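Distix notebook, Tuesday, after lunch

Floor-gloss runs, lounge scene. The question from Haugland was whether the walker's foot placement suffers when the head camera sees mostly glare. The answer I gave in the meeting was "probably". I have now been asked for a number.
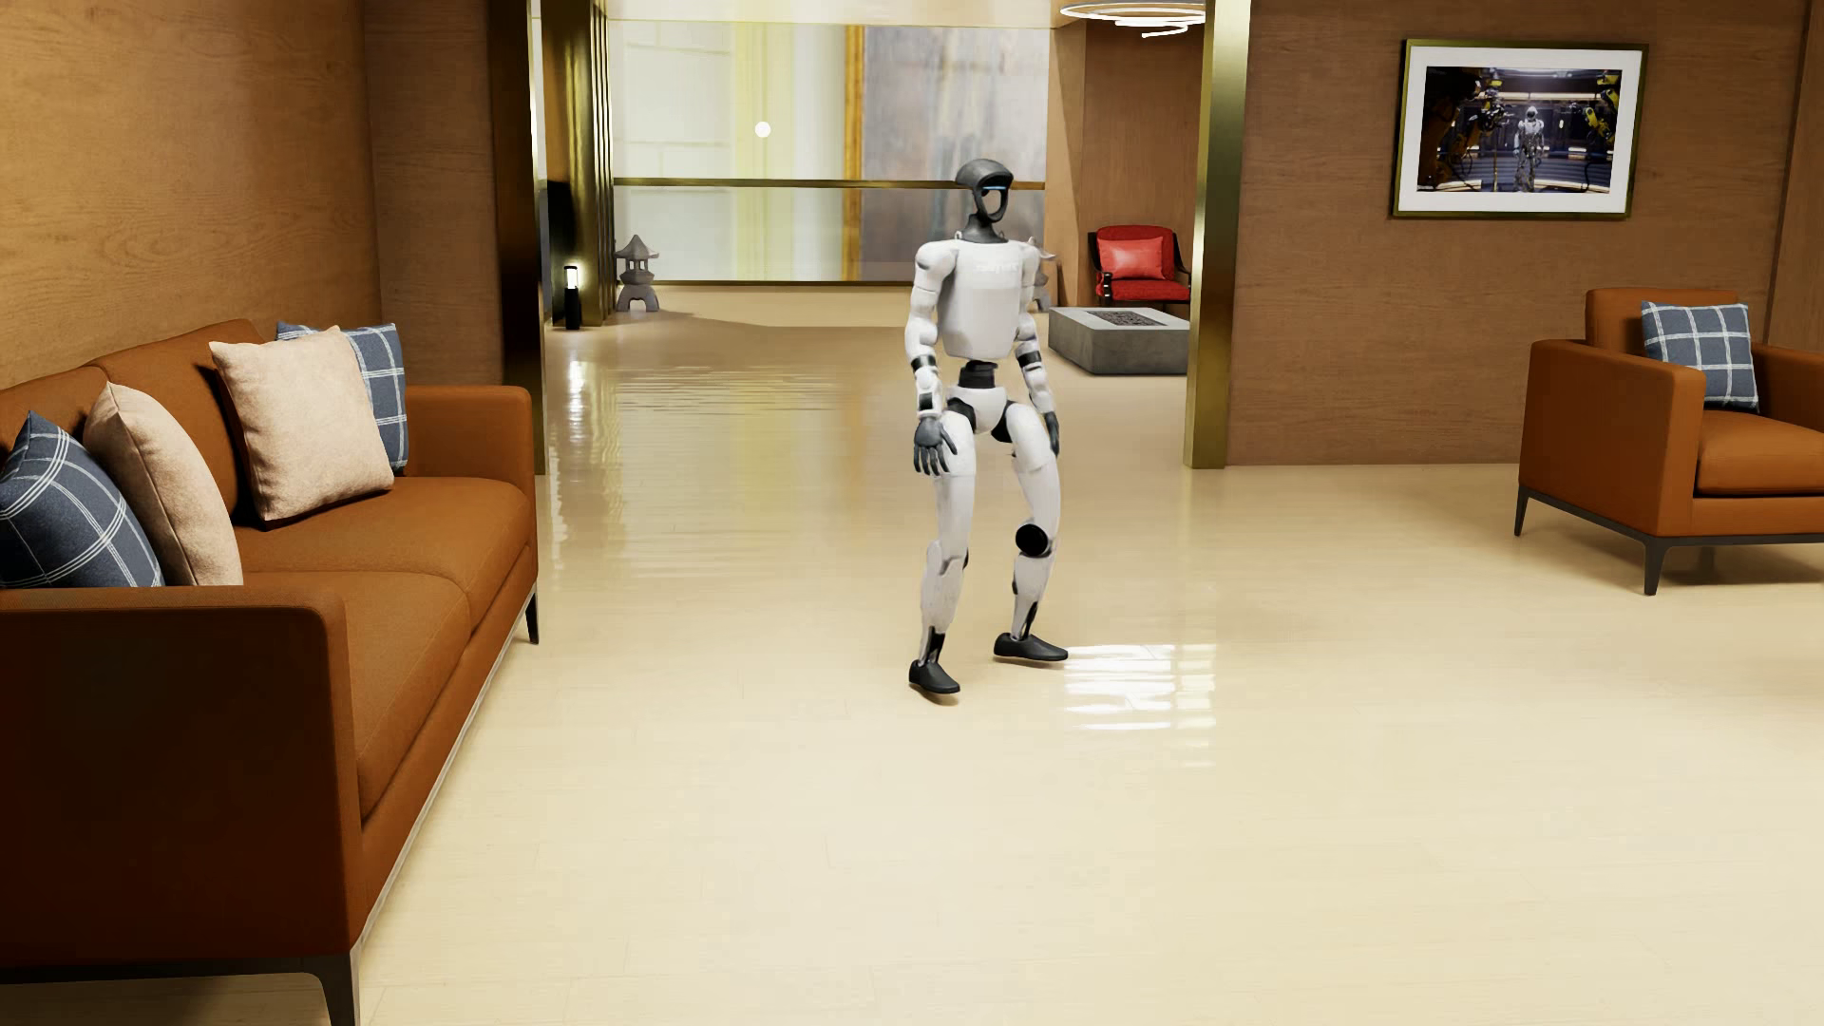

Same gait policy as last week, no retraining, matte floor against polished. Episodes where the planner lost the floor plane for more than two frames get binned as drops. Polished batch is 1,823 episodes out of a planned 2,000, the remainder having died when I filled the disk. My own fault, logged in Notetex under "weather".

Drops on matte: 98. Drops on polished: many more, and I'm not writing the figure down until I've fixed the double counting.

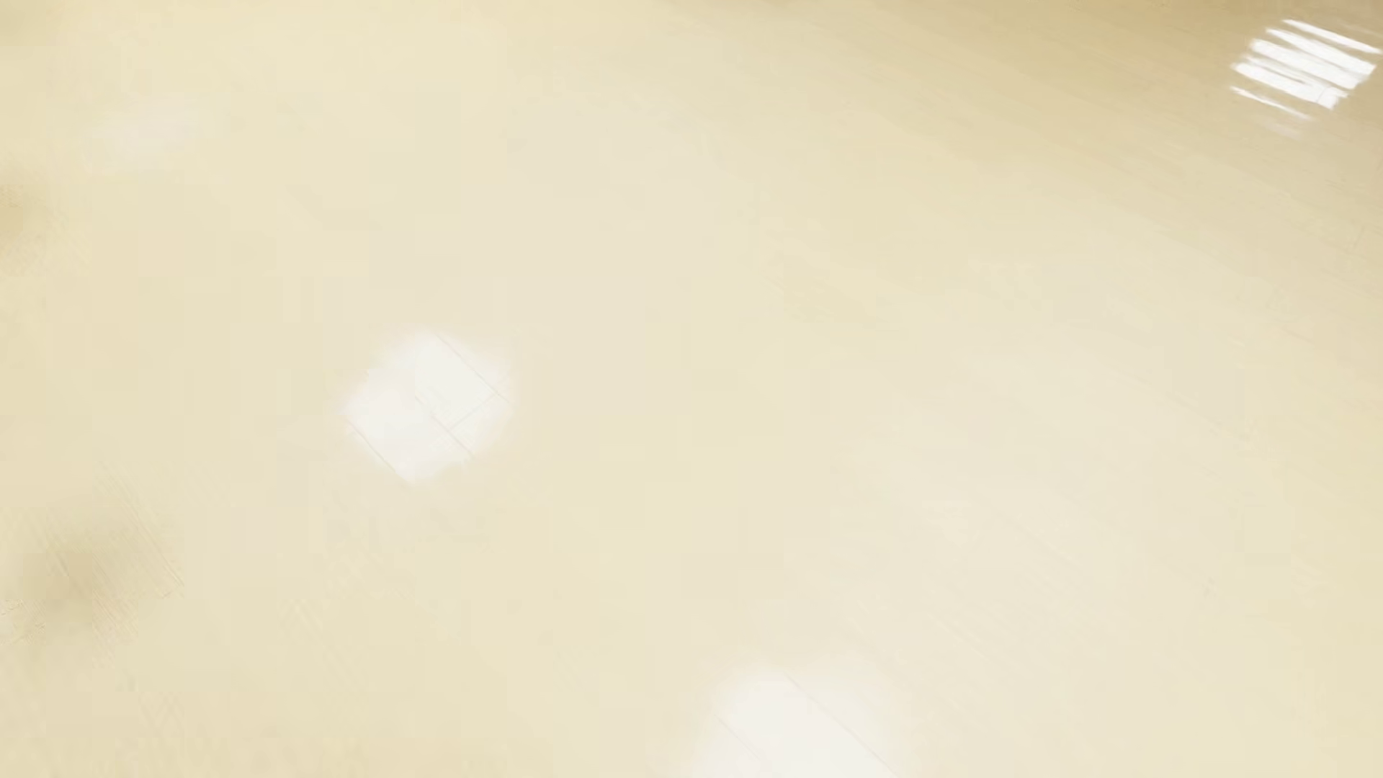 Feature matching is where it goes wrong. The tracker wants corners that stay put and will take whatever it can get. On a view like this one the plank seams are so faint that the strongest edges on offer are the white bars of the reflection in the top right, and those slide about as the head moves. The tracker then reports, with great confidence, that the floor is leaving. Tried masking anything near saturation. Helps a bit, and also throws away good floor next to the glare.

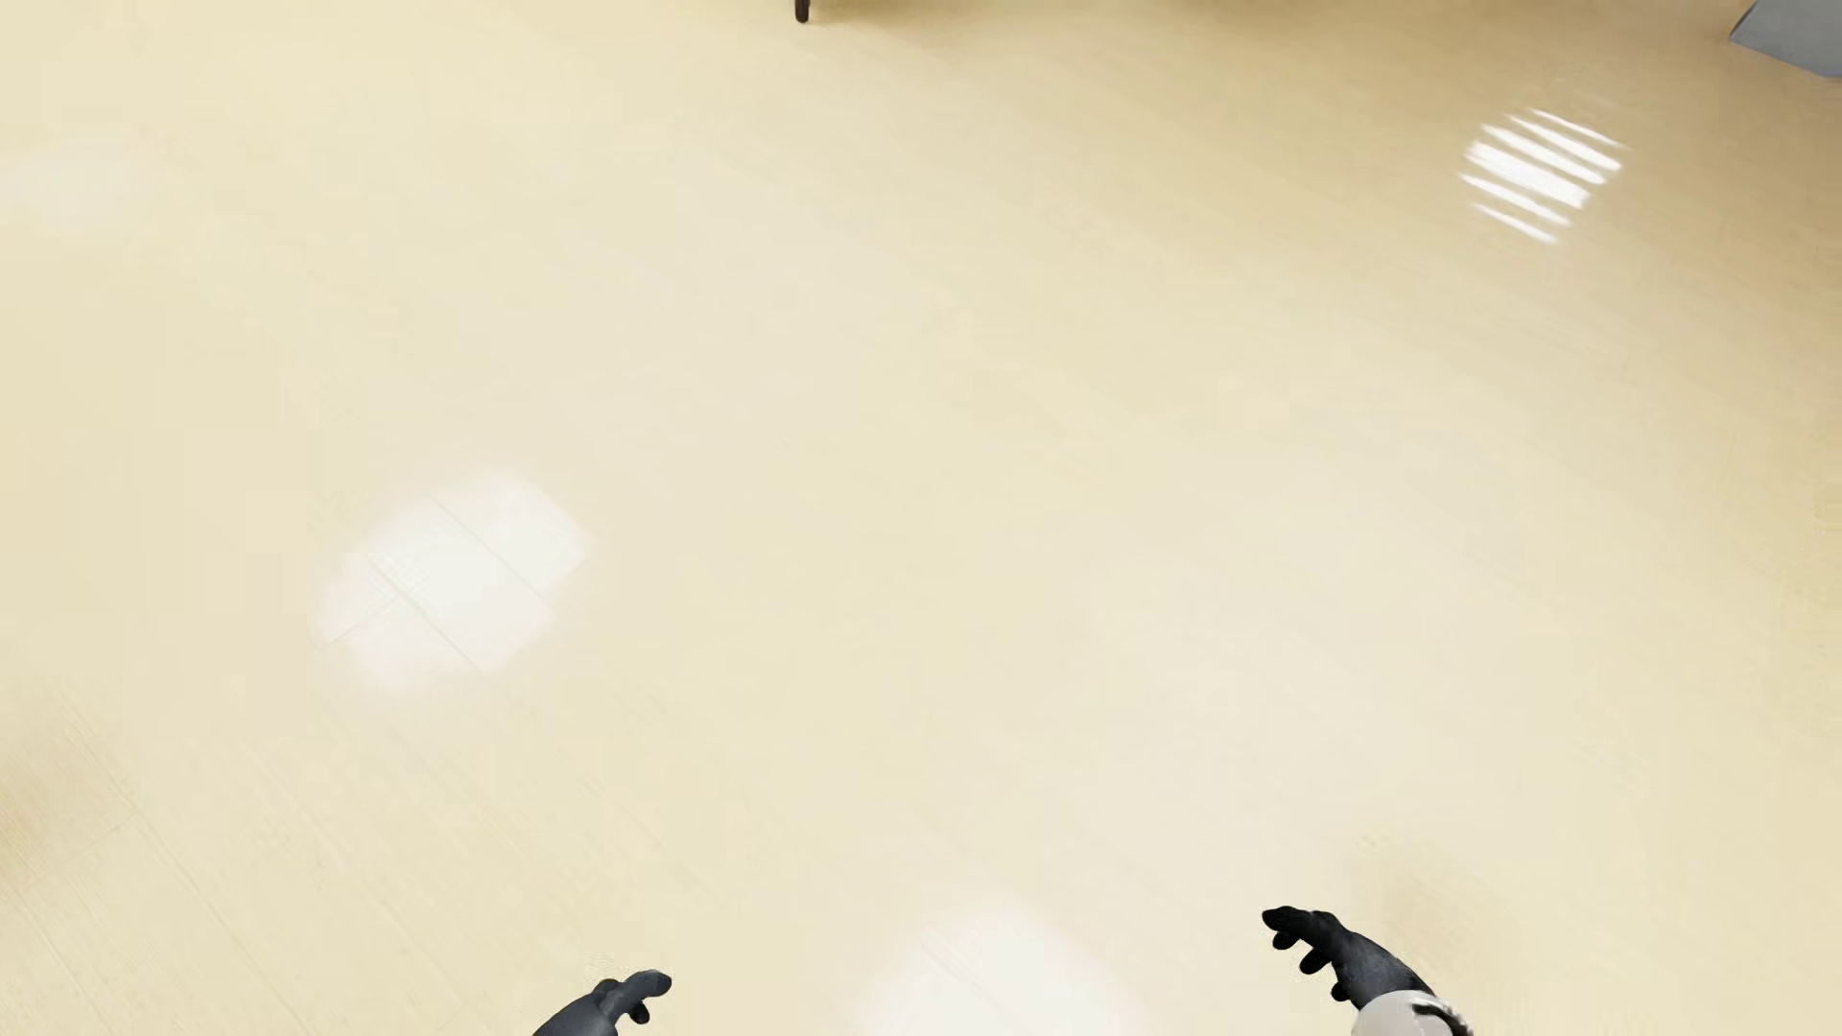

Entry continued by Noeline Ellery, 4.20 pm

Taken over while the disk is being cleared. I put the hands into the self-mask, as they were being matched as ground whenever they came into view. Mask grown by a few pixels round the fingers. First 100 episodes rerun, drops down, though I'd like a different seed before anyone tells Haugland.
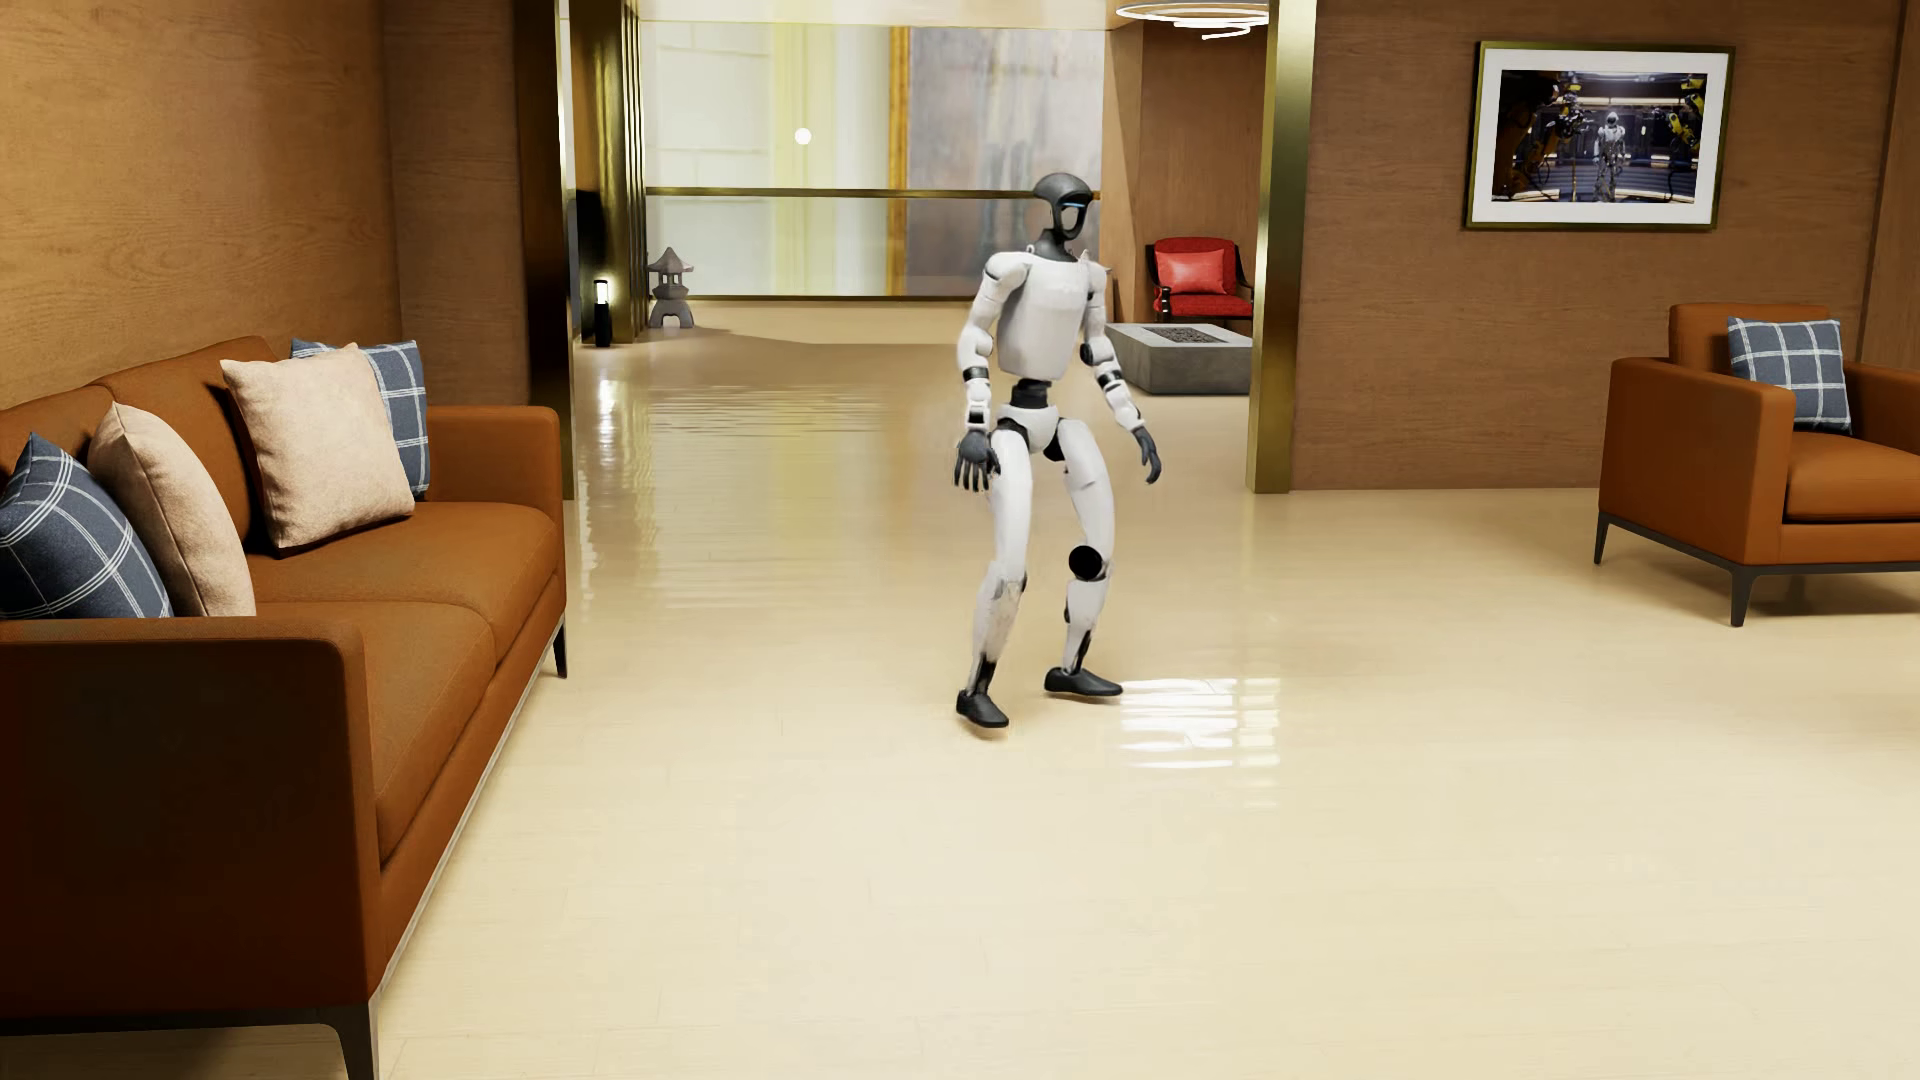 The Cakside depth model is next, if the licence file ever turns up. To do: fix double counting, rerun matte with the new mask so it's a fair fight, move logs off the shared disk.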